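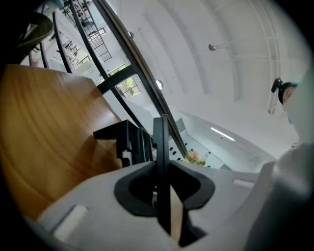 Hellgrau trifft Schwarz

Hallo, ich bin Morena Barbieri und habe Flollent gegründet, damals noch mit 2 Schreibtischen im Hinterzimmer einer Spedition in Brineck. Wir vermitteln gebrauchte Turboprop-Flugzeuge an kleine Regionalairlines, und zwar von der ersten Suche bis zur Übergabe auf dem Vorfeld. Klingt trocken? Ist es überhaupt nicht! Wer einmal bei Nieselregen drei Stunden lang Wartungsbücher durchgeblättert hat, weiß, wie sehr man sich über einen lückenlosen Propellernachweis freuen kann.

Inzwischen sind wir neun Leute. Hryhorii Kushnir leitet die Technik und fliegt zu jeder Besichtigung selbst mit – auch wenn der Verkäufer schwört, die Maschine sei wie neu (gerade dann). Ich kümmere mich um Verträge, Leasingraten und den ganzen Papierkram mit den Behörden, den sonst keiner mag.

Unsere Kunden fliegen meist Strecken, auf denen 50 Sitze völlig reichen: Inseln, Bergtäler, kleine Städte ohne Bahnanschluss. Seit Februar betreuen wir auch Galli, unseren ersten reinen Frachtkunden, und lernen dabei jede Menge über Ladetore.

Wenn du ein Flugzeug suchst oder eines loswerden willst, ruf einfach an oder komm auf einen Kaffee vorbei. Wir sitzen im Dorkon-Haus, 15 Gehminuten vom Bahnhof Brineck.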